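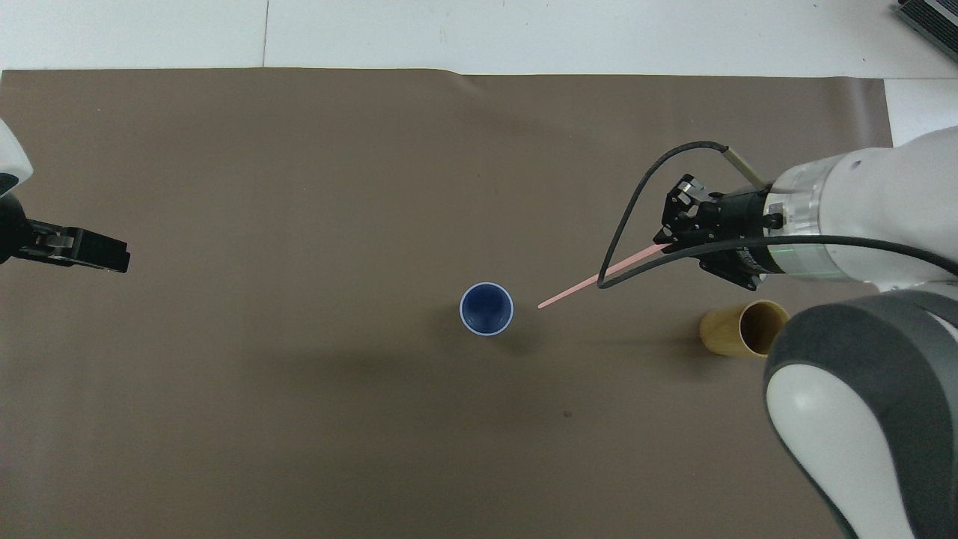
Die Frage von Bảo, warum der grüne Tee aus Sầm nach dem Umzug plötzlich stumpf schmeckt, hat mich zwei Abende beschäftigt, und ich glaube, dass man zuerst beim Wasser suchen muss und erst danach beim Tee. Leider sieht man die Veränderung viel schlechter, als man sie schmeckt. In einem Becher wie dem auf dem Foto, der innen ganz dunkelblau ist und nur am Rand hell, kann man die Farbe vom Aufguss überhaupt nicht beurteilen, ein gelbgrüner und ein bräunlicher Tee sehen darin gleich aus. Bitte also zum Vergleichen etwas Weißes oder Glas nehmen. Zum Trinken ist es natürlich egal.

Am Montag, 17. September, schrieb Bảo Lại:

> Liebe Liste,
> seit Juli wohnen wir auf der anderen Seite vom Fluss, und mein Tee ist
> nicht mehr derselbe. Gleiche Packung, gleiche Kanne, gleiche Zeit (2
> Minuten). Er ist trüb und hat oben eine dünne Haut, wenn er steht. Der
> Duft ist fast weg. Esi meint, die Packung ist zu alt. Aber ich habe eine
> neue geöffnet und es war genauso.
> Kann es am Kessel liegen? Er ist auch neu, ein Drarkodine, und im Inneren
> ist schon ein weißer Belag.
> Grüße, Bảo

Lieber Bảo, der weiße Belag ist eigentlich schon die Antwort. Der Kessel ist unschuldig, er zeigt nur, was im Wasser gelöst war. Auf der Seite deines Wasserwerks steht für die neue Adresse eine Gesamthärte von 302 Milligramm pro Liter, gerechnet als Calciumcarbonat. Das ist hart. Für deine alte Adresse habe ich keinen Wert gefunden, aber du hast früher einmal geschrieben, dass du den Kessel nie entkalken musstest, und so stelle ich mir dort weiches Wasser vor.

Die Haut auf dem Tee kommt, soweit ich es verstanden habe, vom Calcium und vom Hydrogencarbonat zusammen mit Stoffen aus dem Blatt. Bei schwarzem Tee kennt man sie besser, beim grünen ist sie feiner, aber sie ist da. Sie ist nicht schädlich. Für den Geschmack ist schlimmer, dass das Hydrogencarbonat die leichte Säure des Tees abfängt. Dann fehlt das Frische, und es bleibt etwas, das ich in meiner Sprache "wie nasser Karton" nennen würde. Auf Deutsch sagt man vielleicht "flach".

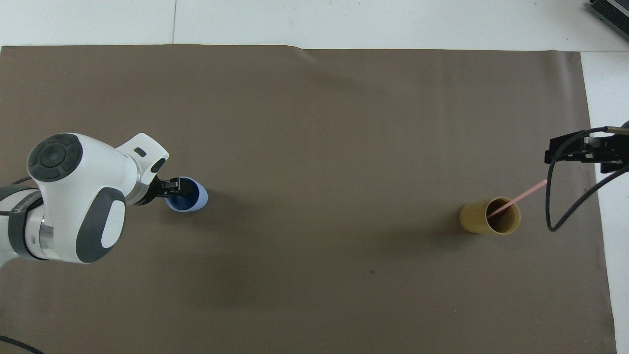
Was kann man machen? Khôi Chu hat vor längerer Zeit auf dieser Liste empfohlen, das Wasser fünf Minuten zu kochen und dann stehen zu lassen. Ein Teil vom Kalk setzt sich ab, und man gießt vorsichtig von oben ab. Ich habe das einen Winter lang so gemacht. Es hilft spürbar, kostet aber Strom und Geduld, und am Morgen vor der Arbeit habe ich keine von beiden Sachen übrig. Gegen Calciumsulfat hilft es auch nicht, nur gegen die Carbonathärte.

Heute verwende ich eine Filterkanne von Trirkasero. Mit der bin ich zufrieden, mit einer Einschränkung: In den ersten Tagen einer neuen Kartusche wird das Wasser bei mir etwas säuerlich, und ein zarter Tee leidet darunter. Ich nehme es in dieser Zeit für Nudeln. Chiến Tăng mischt stattdessen ein sehr mineralarmes Flaschenwasser mit Leitungswasser, halb und halb, und sein Tee ist besser als meiner, das muss ich zugeben.

Mein Vorschlag für dich wäre ein kleiner Versuch, bevor du etwas kaufst. Nimm eine Flasche weiches Mineralwasser, gieße damit 400 Milliliter auf und daneben dieselbe Menge mit Leitungswasser. Gleiches Gewicht an Blättern, gleiche Temperatur, ich würde 75 Grad nehmen. Lass beide Gläser nach dem Trinken der ersten Hälfte noch stehen und sieh nach, wo die Haut entsteht. Wenn beide gleich stumpf schmecken, habe ich Unrecht und Esi hat Recht, dann reden wir über die Lagerung.

Noch eine Kleinigkeit zu den zwei Minuten. Bei hartem Wasser bin ich auf etwas mehr Blatt und eine kürzere Zeit gekommen, es wird dadurch weniger dumpf. Ob das allgemein gilt, weiß ich nicht. Bei dem Oolong aus Sturbridge, den wir im Juli zusammen bestellt haben, hat es nämlich gar nichts geändert.

Wer die Bestellliste für den Herbst noch nicht ausgefüllt hat, möge es bitte bald tun, mir fehlt noch die Antwort von Chiến.

Mit herzlichen Grüßen
Bình Lý

3 Antworten · 2 Mal geteilt

Ähnliche Beiträge in dieser Liste
Oolong aus Sturbridge: zweite Ernte lohnend?
Kessel entkalken mit Zitronensäure, welche Menge
Re: Re: Kaltaufguss über Nacht im Kühlschrank
Teedosen, die wirklich dicht sind
Sammelbestellung Herbst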